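Skellano Countertop Water Filter: Set-Up Guide
Section 2. Flushing and Fitting the First Cartridge

Last updated: 16 Jun 2021
Reading time: 2 minutes 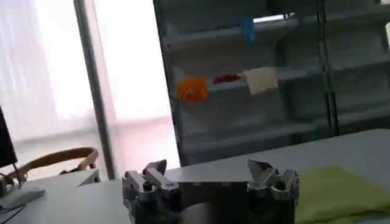
Do I have to flush a new cartridge before drinking from it?

Every new cartridge has to be flushed with cold water before use. Loose carbon dust comes out with the first water and will turn it gray.

Before you start

Check that the diverter valve is already on the faucet (Section 1). If it drips at the collar, fix that first. You will need a bucket, a dry cloth and the Bravinel cartridge from the small box. Leave the cartridge in its wrapper until step 3.

Fitting the cartridge

1. Turn off the cold tap and set the diverter lever to SINK.
2. Unscrew the housing lid counterclockwise. It may be stiff the first time. Grip it with the dry cloth.
3. Take the wrapper off the cartridge and remove both end caps. Keep the caps if you plan to store the unit later.
4. Look at the rubber ring in the lid groove. It should sit flat all the way around.
5. Lower the cartridge into the housing, open end down, until it seats on the post.
6. Screw the lid back on by hand until it stops.

CAUTION: Do not use a wrench on the lid. Overtightening can split the housing, and a split housing is not covered.

Flushing

7. Place the bucket under the spout.
8. Open the cold tap halfway and move the lever to FILTER. Air will sputter out for a short time.
9. Let the water run for 10 minutes, emptying the bucket as needed. If it is still gray, keep going until it clears.
10. Close the tap and wipe the outside of the housing. Wait five minutes, then feel under the lid for moisture.

CAUTION: Never run hot water through the filter. Return the lever to SINK before using the hot tap.

Note: Cloudy white water that clears from the bottom of the glass up is only trapped air. It usually goes away within a few days.

Replacing the cartridge

Change the cartridge every 182 days, or sooner if the flow slows down. A cartridge fitted in April is due in October. The replacement is part number 2459. Lukumay cartridges are the same width but shorter and will not seal on the post.

Comments

plerport_kitchen: Step 4 should be in bold. My ring had rolled out of the groove and I got a puddle.

dot47: Does the 10 minutes start when the air stops? I counted from then.

tallmug: Took two buckets before mine ran clear. Fine since.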